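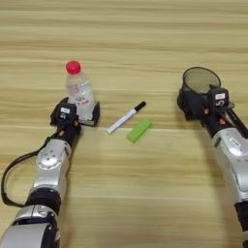
From: Tove Frandsen
To: Odera shared office list
Subject: Re: desk clearing and the table by the window

Joyce Swai wrote:
> Could we agree what is allowed to stay on the long table overnight?
> I came in at 8 and had to move a lot of other people's bits before
> I could lay out the Jirnport drawings. I don't mind pens. I do mind
> half-finished drinks next to paper. Also, is anyone using the black
> mesh pen holder? If it's spare I'd like it for the table.

Hello Joyce, hello all,

The mesh pen holder is spare. It came with the desk things from the Niramska room and I have no use for it, so please take it. My only complaint is that thin pencils poke through the mesh and leave marks on the wood. A circle of card in the bottom sorts that out. Nkechi did the same with hers and it has lasted well.

On drinks, I'd say bottles with a screw cap are fine on the table while you're working and go home with you or into the kitchen at night. Mugs stay on the side shelf. Clear plastic water bottles all look alike after lunch, so put your initials on the label or the cap. I threw out 2 last month that turned out to belong to Boonsong, who was quite polite about it.

For the table itself, my suggestion is that the pen holder stays and everything else comes off by 6 in the evening. Laptops, chargers, post, the lot. Anything left goes in the grey crate under the coats. I'll empty the crate at the end of February and after that I'm not keeping things for people.

Tiina asked me separately about oiling the wood. I'd rather leave it until the Jirnport drawings are finished – it needs a night to dry and Joyce has the table most days. A damp cloth will do until then, wiped along the grain. Please don't use the kitchen spray on it, as it left a dull patch on the old one.

If anyone wants the table for a whole day, put it on the sheet by the door. Room 14 is still free in the mornings if you just need somewhere flat.

Tove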